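Progress report to the Benura Fund
Stadness Training Workshop, bench cell project
Second reporting period, sent 5 June 2024

Dear friends at Benura,

Thank you for your patience with us, and for the kind note that came back after our first report. It went up on the wall beside the kettle and has been read many times since. I promised you a fuller account this time of how the bench cell is set up and how we look after it, so please forgive me if I go on a bit. It has been a busy stretch and there is a good deal to tell.

When I last wrote, we had the arm but nowhere settled for it to live. Your grant let us fix that. We settled on a square wooden table, with the arm's base plate at one corner and a big, thin, pale board laid over most of the top to carry the parts. I know a steel bench was in the original budget. We talked it over at length and decided to put that money toward fixtures and spare fingers, which our trainees wear out much faster than furniture. The table is also modeled in our simulator, board and all, so that people can work through a setup on screen before they go near a live machine. That side of things has grown more than any of us expected, and I will come back to it.

Setting up the base took longer than planned. The first trial moves looked fine at slow speed, but when we brought the speed up the fingers came down a little off target, always in the same direction. We spent the better part of a week blaming the software. In the end we took the base bolts out, cleaned under the plate, put them back in a cross pattern and checked them again the next morning. The error went from 2 mm to something we could no longer measure with the gauge we own. Checking those bolts is now the first line on the Monday sheet, and every trainee does it at least once with their own hands.

The board gave us a lesson as well. We had been teaching positions from the table edge, and each time somebody nudged the board all of those positions went sour. We now teach everything from a corner of the board itself. It means three touch points at the start of a session, and it takes a few minutes, but a shifted board no longer costs us an afternoon.

On upkeep, we have settled into the following routine, which I copy here from the sheet:

Each session: wipe the fingers, open and close them empty, send the arm to its hover position above the board and stop there before any pick.
Each week: base bolts, cable run, finger alignment, emergency stop.
Every 200 hours: listen to each joint in turn, check for play at the wrist, save a copy of the settings.

The one real repair of the period was at the wrist. A faint tick had crept in, which one of our quieter trainees heard well before the rest of us did. Marín, our supplier, talked us through opening the cover, and we found a cable clip that had worked loose and was brushing the housing. A new clip cost next to nothing. We lost two days waiting for it, and we have since bought a small bag of them.

Now for the simulator. So far 11 trainees have gone through the whole setup there, from touching off the board to bringing the open gripper in over the slotted rack. We ask each of them to repeat the approach many times from different starting points, and we keep up to 400 of these runs on the shared drive for the group to look back over. Collisions with the rail beside the rack were very common early on. We raised the hover height, asked people to come straight down over the rack, and the problem has mostly gone away. The same change was made on the real cell the following week.

A few things are still open. The guard for the trainee side of the table is designed but not made. The written guide is in its third draft and too long (you will not be surprised to hear that). We would also like to run the same setup at our Barkia site, where the room is smaller and the table would have to stand closer to the wall. I hope to bring you proper costs for that before November.

On spending, we are within the budget for the period, with the bench money moved to fixtures as described. A full statement will follow from our office under separate cover.

With warm thanks from all of us at Stadness. The hover position over the board, as it stands in the simulator:

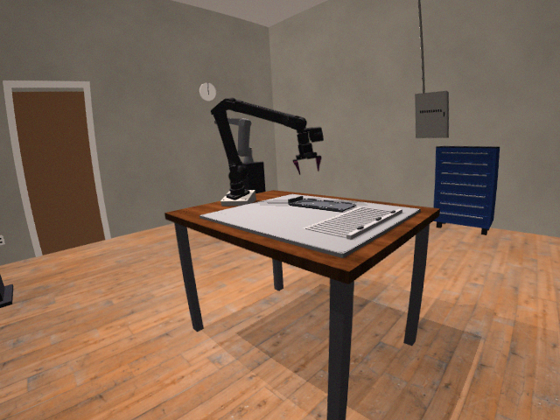 Benura Fund replied that the change from bench to fixtures was fine, asked for the guard to be finished before any work starts at Barkia, and wondered whether the Monday bolt check could be written up on a single page for the other workshops it supports.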